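4. Recording walking examples in the plaza map

This section covers the collection of example walks for training the Etero navigation model in simulation. It assumes that Nomik is installed and that you have finished the controller check in section 3.

4.1 Before you start

The plaza map is used for route-following and kerb-approach examples. It has a large paved area, a road with a zebra crossing, and enough street furniture to make the agent steer. Load it from the Sasgate map list and wait for the surface textures to finish loading. The joints between the paving stones should look sharp in the nearest part of the view.

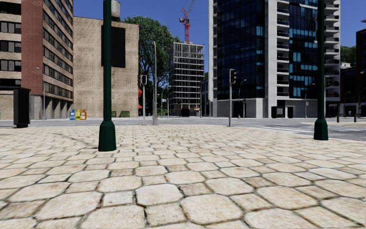 4.2 Recording a walk

1. Open the Record panel and enter your operator name. Use the same spelling every time, as examples are grouped by operator.

2. Choose a start point from the list. Do not drag the agent to a start point by hand.

3. Type the instruction before you move. Write it as you would say it to a person, for example "Walk to the recycling bins" or "Cross the road and stop at the kerb".

4. Press Record and wait 2 seconds before the first movement.

5. Walk the route at normal speed. Keep clear of poles and bollards, but do not take wide detours round them.

6. When you reach the goal, stand still, then press Stop.

Note: A walk may last up to 60 seconds. Longer routes should be split at a clear landmark and given a separate instruction for each part.

Caution: Do not pause the simulator while recording. The clock carries on and the example will be rejected on upload.

4.3 Kerb approaches

Kerb examples need more care than open walking. Start on the asphalt, face the plaza squarely and bring the agent up to the pale edge stones without turning. 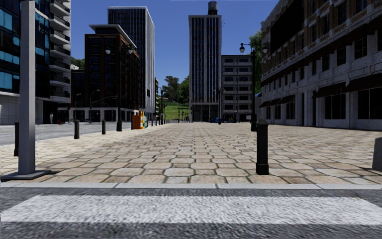 If the agent clips the kerb, finish the walk anyway and mark it "contact". These examples are kept in a separate set and are still useful — the model needs to learn what a poor approach looks like. Walks that are abandoned halfway should be deleted.

Vary the goal between walks. In the March set, 704 of the 1389 examples ended at the same crossing, and the trained model drifted towards it whatever the instruction said. Pick doorways, lamp posts and benches in other maps as well.

4.4 Checking and uploading

1. Play back each walk once at full speed.

2. Confirm that the instruction matches the route taken. Correct the text if needed, but never trim the walk to fit it.

3. Tick Reviewed and press Upload.

Rejected examples stay in the Held folder with a short reason. Questions about held examples go to Callum Baxter. Requests for new start points go to Fiona Moffat.

Section last revised May 25, 2020.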